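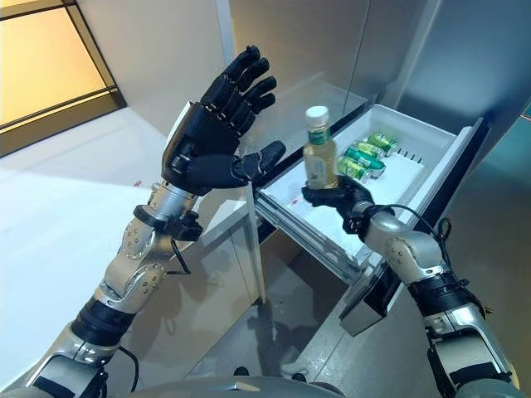
The Kuroda at the break room fridge, bottle of what looks like tea in its right hand, drawer open.

Our office got the Kuroda in March, and I have to say I'm a fan! Two arms, proper five-fingered hands, and one chore I never liked: the fridge. Satish Iyer and I used to lose a good part of the morning to drinks, and now he spends it on the front desk, where people need him.

It's gentle with bottles and holds them nice and upright. Cans it lays on their sides in the drawer — fine by me, though Bogdan Walczak still straightens them. Over 516 drinks so far and two dents.

Gripes? It's slow, and you can't grab a soda while it's working. Some of us worried about hours, too. Ours stayed the same, and I'd ask your boss about that before you ask about the robot.

Would get it again.

— Glykeria Stefanou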